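Progress report to the Ludier fund, 6/7/25
Toy and small-object sorting, Jetari room
Prepared by Hemi Rewi

Of the 300 objects promised in the proposal, 200 are sorted and labeled. I would not read too much into that. The first 100 were the easy ones, mostly blocks and cups, and the categories have been changed twice since the start.

The Jirusia list still puts play food and bath toys under one heading. I objected in November and I object now. A bread roll and a rubber duck have little in common apart from being small, and the people using the list keep filing them differently. We rechecked one batch and found 14 items under the wrong heading. I doubt that a longer guide will fix it, though one has been drafted.

The white table with the rounded corners is staying. I was told a bigger one would speed things up, and I have seen no evidence of it. 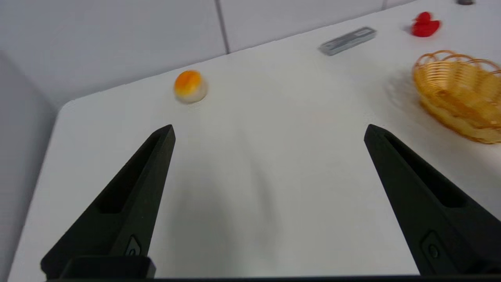 The budget line for new storage bins should wait until the headings are settled. Buying them now means relabeling them later, at your expense. I am asking for no extra money this period, only a decision on play food. The remaining items are on hold until I have it.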